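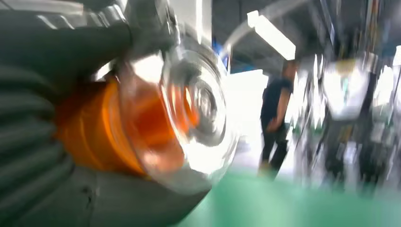
Re: Limescale in the Ellville supply, what dose of citric acid?

ginting_h wrote:
Moved to Ellville in May. Kettle furred up within a fortnight. Test strip reads hard, top band. What strength of citric acid are people using, and is it safe on a stainless element?

Stasta30 wrote:
30 g per litre, cold water, bring to 60 degrees, switch off, leave half an hour. Rinse twice. Fine on stainless.

azlan.ong wrote:
Disagree on the heating. Hot citric acid can leave calcium citrate behind, and that is harder to shift than the scale. Use it cold and leave it overnight.

Stasta30 wrote:
Only a problem near boiling. At 60 I have never had a deposit.

azlan.ong wrote:
Most kettles have no 60 setting. The OP will boil it.

ginting_h wrote:
Correct, mine has one switch. Would white vinegar do?

huluvov wrote:
Works, slower, smells. Dilute it 1:1. Keep either one off marble or limestone worktops, they etch.

ginting_h wrote:
Did the cold soak on Monday night with 30 g. Base is clear apart from a patch under the spout. Will repeat at the weekend.

azlan.ong wrote:
Same dose, fresh solution. Don't reuse the old one.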